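How Brerton checks a ballot count before the results are final

The elections office in Brerton occupies the ground floor of a former county records building. The supervisor of canvassing there has held the job through seven election cycles and agreed to talk about the post-election audit on the condition that the office, and no single employee, be credited. The interview took place on a Sunday in March, when the phones were off.

The subject was the risk of error between the time polls close and the time the canvass is signed. Brerton has 13 precincts and uses paper ballots read by optical scanners. Its neighbor, Vatumley, uses the same ballot stock but scans everything centrally. Brerton scans at the precinct.

"The difference matters for the audit," the supervisor said. "If you scan at the precinct, you have a separate machine total for each location. You can pull one precinct, count it by hand, and compare it to one tape. With central scanning you have batches, and the batches have to be labeled correctly or the comparison means nothing."

State rules require a hand count of at least two precincts, chosen at random after the unofficial results are published. Brerton draws them with ten-sided dice at a public meeting that usually starts at 7 p.m. The supervisor described the order of events as fixed. Results are posted first, then the draw is held, then the sealed containers are brought out of storage.

"If you draw before you post, somebody can say you knew which precincts would be checked," the supervisor said. "The order is the whole protection. It costs us nothing to keep it."

Each container has a numbered seal. The number is written on the precinct's closing form on election night and read aloud again when the container is opened. A mismatch stops the count for that precinct until the form, the log and the seal have been compared. The supervisor recalled one mismatch, traced to a seven that had been written like a one.
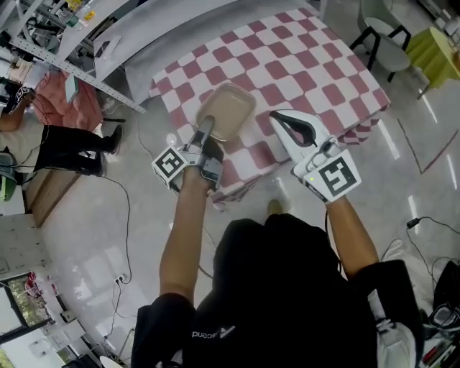 Who does the hand count? Teams of four, with no more than two members from the same party: one person reads the ballot, one watches the reader, and two keep separate tallies.

The tally sheets are compared after every stack of fifty. If the two sheets disagree, the stack is read again from the first ballot. The supervisor said this is slower than checking at the end, but it limits how much work has to be repeated. A contest with a single choice goes quickly. A contest where voters may choose up to three candidates takes far longer, and the office now schedules those for the morning.

Last fall the larger of the two audited precincts had 959 ballots. The scanner tape and the hand count for the top contest differed by one vote.

"It was a mark next to the oval," the supervisor said. "The scanner read it as blank. Our people read it as a vote under the intent rule. Both of them did what they were supposed to do. We wrote it up and attached a copy of the ballot to the report."

A difference of that kind does not trigger a wider count. The threshold in Brerton is half of one percent of the votes in the contest, after ballots with unclear marks are set aside. Above that, a third precinct is added. The supervisor has never had to add one, but keeps a room reserved for the following day in case.

Absentee ballots are handled as a separate unit. There were around 900 of them in the last election, and they are scanned in the main office in batches, the same way Vatumley handles its entire count. Each batch gets a cover sheet with the time, the operator's initials and the number of ballots fed. The supervisor considers this the weakest part of the process.

"A cover sheet can get put on the wrong batch," the supervisor said. "The total still comes out right, so you don't see it. You only see it when you audit by batch and two of them are off by the same amount in opposite directions."

The office has changed its log to deal with this. Operators used to fill in cover sheets at the end of a run. They now fill in each one before the next batch is fed. Inventory of the containers and forms is kept in a tracking program called Rarkance, which replaced a spreadsheet. The supervisor was reserved about it. The program records each transfer and prints a custody report, but it will accept a seal number with a missing digit, so staff still check the paper form by eye.

Asked about moving to central scanning, the supervisor said the question had come up in budget talks and would probably come up again. One central scanner would be cheaper to maintain than 13 small ones. Hayat, the next town east, made the change and reported lower costs -- it also reported later results on election night, as every ballot had to be driven in first.

"I can run it either way," the supervisor said. "I would want the batch rules in writing before the first election, and a practice count with test ballots."

The audit report is posted with the canvass. It runs to six pages, most of them tally sheets.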